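Interim progress report to the Brilorness Fund
Grant: Damp and Ventilation Improvements, Flaltside Estate, Flomport
Report date: 11 August 2020
Prepared by: Housing Improvement Office, Flomport

## 1. Status

The project covers 105 homes on the Flaltside estate. Baseline surveys are complete in 100 of them. Ventilation work has been completed and signed off in 39. Spending is within the approved budget in all lines except wall repair, where an overspend is forecast (see section 6). No change to the total grant is requested.

The work program was suspended in the spring when contractors could not enter occupied homes. Exterior work resumed first, followed by vacant units, then occupied units where the tenant agreed in writing to a visit. The schedule in section 7 replaces the one submitted with the January report.

## 2. Background

Flaltside was built in two phases. The first phase has solid masonry walls and steel-framed windows, most of which have since been replaced with sealed double-glazed units. The second phase has cavity walls and concrete floors that run through to the outside face at balcony level. Both phases depended on air leakage and open fireplaces for background ventilation. Closing the fireplaces and replacing the windows removed most of that leakage, and no mechanical extract was fitted at the time.

Reports of mold increased after the window replacement. The pattern differs by phase. In first-phase homes it is concentrated on north walls behind furniture and at window reveals. In second-phase homes it follows the line of the floor slab at the ceiling and skirting, with a secondary concentration in bathrooms that have no external window.

The grant funds four items: survey, mechanical extract in kitchens and bathrooms, repair of failed exterior masonry and gutters, and monitoring for one full heating season after completion.

## 3. Work completed in the period

### 3.1 Surveys

Surveyors recorded surface moisture at fixed points in each room, the condition of existing vents, window type, heating type, and tenant-reported problems. The full data set holds more than 1,000 moisture readings and has been entered in Lui, the property records system used by this office.

Five homes have not been surveyed. Two are vacant and awaiting clearance of stored items. The remaining three tenants have asked for a visit later in the year. These homes are held in the program and no work has been ordered for them.

Findings to date:

- Blocked or painted-over wall vents were the most common defect in first-phase homes.
- Bathroom fans, where present, were in many cases ducted into the roof void and not to outside air.
- Gutter joints above the stair towers have failed on most second-phase blocks, and the wall below each failed joint gave high readings on every floor.
- Rising damp was suspected at the start of the project. The readings do not support it. High values at low level were found mainly next to raised flower beds and at one leaking supply pipe.

The last finding affects cost. An allowance for chemical damp-proofing was included in the original budget and is no longer needed. A proposal for that money is given in section 6.

### 3.2 Mechanical extract

Each completed home has a continuous-running fan in the bathroom and a second in the kitchen, with a boost setting on a pull cord or humidity sensor. Ducts are rigid where the route allows. Flexible duct is limited to the final connection. Where a duct passes through an unheated space it is insulated and laid to fall toward the outside terminal.

Airflow was measured at each fan on completion, with doors closed and window vents open. All completed homes met the design rate at sign-off. Several failed the first test. The causes were crushed flexible duct above the ceiling, insect screens clogged with plaster dust, and in one block a terminal with a stuck shutter. The contractor corrected these at no charge and now cleans the grille faces and screens before testing.

Door undercuts proved more of an obstacle than expected. Many tenants have laid thick carpet since moving in, and the gap under the bathroom door is closed completely. The installation contract has been varied so that doors are trimmed during the same visit as the fan installation.

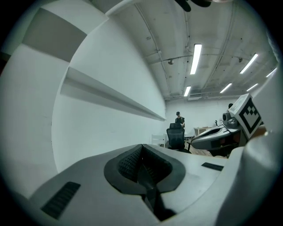

*Figure 1. White and light-gray housing with a dark gray rubber-lined opening and two black grille strips, the smaller one on the right.*

### 3.3 Masonry and gutters

Gutter replacement is complete on the first-phase blocks. On the second-phase blocks, scaffold is in place at the two eastern stair towers. The existing cast outlets were found to be undersized for the roof area they serve, so they are being replaced with larger outlets and an overflow that discharges visibly over the entrance canopy. A blockage will then show at ground level before water enters the wall.

Repointing of the north walls started with a sample panel. The first panel was rejected. The mortar was harder than the surrounding brick and had been finished proud of the joint. A second panel in a lime-based mix was accepted and serves as the standard for the remaining work.

## 4. Tenant contact

Each household receives a letter before the survey, a second letter with the proposed work, and a phone call before the installer arrives. A single-page guide to the new fans is left in the kitchen. It covers what the boost setting does, how to clean the cover, and whom to call if the fan stops.

The most frequent question from tenants concerns running cost. The second most frequent concerns noise at night. The first version of the guide did not address either point. The revised version gives the rated power of the fan in watts and explains how the office can reduce the night setting where the sensor is triggering too often. Fans had been turned off at the isolator in a few completed homes when staff returned for the follow-up visit. After the revised guide was issued and the settings were adjusted, tenants in those homes agreed to leave them on.

Appointments were missed more often in the first weeks after work resumed. Offering a choice of morning or late afternoon has reduced this, although it limits the number of homes the installer can complete per day.

## 5. Monitoring

Temperature and humidity loggers have been placed in a sample of completed homes and in a matched sample where work has not started. Loggers are placed in the main bedroom and the bathroom, away from radiators and direct sun. Data are downloaded at each visit and attached to the property file in Lui.

Data from the warm months are of limited use. Windows are open for long periods, indoor humidity follows outdoor humidity closely, and surface condensation is unlikely in either group. No conclusion about the effect of the fans should be drawn until heating-season data are available.

Two problems with the monitoring are noted:

1. Lui stores one reading per room by default. Logger files are attached as documents and cannot be searched or charted inside the system. Analysis is being done in a spreadsheet, with the unit number as the common key.
2. The matched sample will shrink as work proceeds. To keep a comparison group through the winter, we propose to schedule those homes last, with the exception of any home where mold is reported in a bedroom used by a child or by a person with a respiratory condition. Those homes will be treated at once and dropped from the comparison.

## 6. Budget

| Line | Position at report date | Forecast |
|---|---|---|
| Survey | Under budget | Under budget |
| Mechanical extract | On budget | On budget |
| Masonry and gutters | On budget | Over budget |
| Chemical damp-proofing | Not spent | Not required |
| Monitoring | On budget | On budget |
| Tenant contact | Slightly over | On budget |

The forecast overspend on masonry and gutters comes from the larger outlets and the extended scaffold hire. We request approval to move the unspent damp-proofing allowance to this line. The allowance exceeds the forecast overspend, and the balance would be held as contingency until final account.

The slight overspend on tenant contact is due to reprinting the guide. It will be absorbed by using phone calls in place of the third round of letters.

## 7. Revised schedule

- Second-phase gutters: complete before the start of the heating season.
- Mechanical extract, remaining surveyed homes: continuous through the winter, in block order, subject to section 5.
- Outstanding surveys: as access is given.
- Repointing: north walls of the first phase to finish before the first frosts. Any wall not started by then will be left until spring.
- Monitoring: one full heating season from completion of each sampled home.

## 8. Risks

**Access.** Further restrictions on entry to occupied homes would stop interior work. Exterior work could continue. The contractor has agreed to store undelivered fans without charge.

**Supply.** Delivery of the humidity-sensing fan has slowed. The pull-cord model is available and has the same airflow, and the installer may substitute it in kitchens with our written consent. It will not be used in bathrooms without windows.

**Weather.** Lime mortar needs protection from frost and heavy rain while it cures. Sheeting is included in the scaffold price.

**Hidden defects.** Asbestos-containing board was found in one duct route and removed by a licensed firm. The surveys of the remaining second-phase homes now include a check of the same location, and any positive result will be reported to the fund before work proceeds in that home.

## 9. Decisions requested from the fund

1. Approval of the budget transfer described in section 6.
2. Approval of the revised schedule, including the later treatment of the comparison homes.
3. Confirmation that the final report may be submitted after the monitoring season closes, with an interim set of readings supplied in January.

Contractor invoices, airflow test sheets, and the survey extract for Flaltside are held at the Flomport office and can be supplied on request.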